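Skolport Pantry Room: Table, Produce and Bag Checklist, with Comments

Walked through 7/22/23. Filled in by the kitchen safety rep for the ground floor.

This is the same list we use at Statby, with the parts about the walk-in cooler taken out, as Skolport doesn't have one. I have written my comments under each item as I usually do, and I apologize in advance to those of you who like a plain tick and a signature. The ticks are there too. If you only have a minute, read items 3, 5 and 8 and come back to the rest with a cup of coffee.

1. Work surfaces clean, smooth and in one piece
Result: OK, with a note

I like to do the surfaces first, before anyone has set anything down for the day, and I like to do them with my hand as well as my eyes. Run your palm slowly across the whole top, right out to the edges, and you will feel a chip or a sticky patch long before you see it. Pale surfaces are a blessing for this kind of work — every speck shows — but they also pick up little dark scuffs that look like dirt and won't wash away. Try a damp cloth and a drop of dish soap first. If the mark stays and feels flat under a fingernail, it's a scuff and it can stay. If the nail catches, write it down here and tell the office, as a groove will hold on to juice and crumbs however hard you scrub. 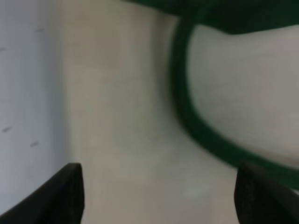

Please don't reach for the scouring powder. We lost the finish on one counter at Statby that way and it has been a nuisance to keep clean ever since. A soft cloth, warm water, a second cloth to dry. The spray bottle from under the sink is fine too, as long as you wipe it off with clean water before any food goes down.

2. Cloths and sponges changed
Result: OK

Fresh cloths on the rail, and the used ones in the bin by the door. The sponge by the sink had seen better days, so I threw it out and put out a new one. There are 8 more in the cupboard. When you open the last pack, put it on the shopping list, please, and not on a sticky note on the cupboard door, where it will fall down behind the trash can.

3. Fruit and vegetables looked over before they are set out or packed
Result: OK, comments below

I know this one feels fussy, and I know that most of what comes in from Alholm is lovely. But it takes hardly any time and it saves a whole bowl from going bad. Pick up each piece, turn it all the way around, and look at the stem end and the bottom, where trouble usually starts. Press very gently with the flat of your thumb. Freckles and small brown specks on the skin are perfectly normal on a great many kinds of fruit and are no reason to throw anything away. What we're looking for is a soft spot, a split, a wet patch, fuzz, or a sour smell. My grandmother would have cut out the bad part and made a pie, and I have every respect for that, but in a shared kitchen a moldy piece goes straight into the compost.
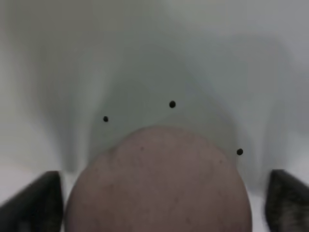 After that comes washing. Cold running water, rubbed with clean hands, and patted dry before it goes back in with the others. Berries are the exception and should be washed right before they're eaten. No soap on anything you plan to eat, even if the skin is coming off later.

4. Bowls and serving dishes
Result: OK, one removed

Look inside and around the rim for chips and hairline cracks. The quick test is to tap the side lightly with a knuckle and listen: a sound bowl rings, and a cracked one gives a dull little clack. I took out a soup bowl that clacked. It was a nice one, too. It's on the shelf in the office, marked "not for food," in case somebody wants it for paper clips.

Don't pile fruit higher than the rim. We have chased enough of it across the floor by now.

5. Floor and walkways clear
Result: Needs attention

The mat in front of the sink has started to curl up at one corner, and I caught my toe on it myself. I have taped it down for now. Tape isn't a repair, though, and I have asked for a new mat from Seixas, where we bought the last 2. Until it comes, please step over that corner and remind visitors to do the same.

6. Cloth bags clean and sound
Result: OK

Some of you have asked why the bags are on a safety list at all. Well, they carry food, they sit on floors and car seats, and they come back and get laid on the table where the food goes. So they count! Before a bag is folded and put away, turn it inside out and shake it over the trash (there is always an onion skin). Check the bottom seam by holding the bag up to the window. Then give both handles a good firm tug where they're sewn on, since that is where an old bag lets go, usually on the stairs and usually with the jars in it. Thin cotton gets thinner with every wash, so be a little stricter with the pale ones.

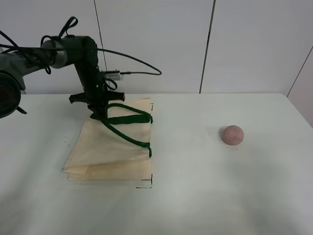 Item 6: Cream tote with dark green handles, folded flat on the white tabletop.

Wash bags once a week, or right away if something has leaked. Dry them all the way before folding. A loose thread may be snipped, but a bag with a torn handle goes to the mending box and doesn't come back to the shelf until it's been sewn. Fold with the handles on top so the next person can see them without unpacking the whole pile.

7. Hand washing
Result: OK

Soap full, paper towels full, water warm within a reasonable wait. The sign over the sink has faded so badly that it reads like a poem. I'll print a new one.

8. Scissors, peelers and knives put away
Result: Needs attention

I found 3 peelers lying loose in the dishcloth drawer, blades every which way, and I found them with my fingertips. They belong in the block or in the lidded tray, and so do the scissors. Never leave a knife in a sink full of suds, not even for the time it takes to answer the phone.

Still open after this round: new mat for the sink, new hand washing sign, a proper home for the peelers. Next full walk-through is in November, with the short version (items 1, 3 and 6) done weekly by whoever opens up. Blank copies are in the folder on top of the fridge.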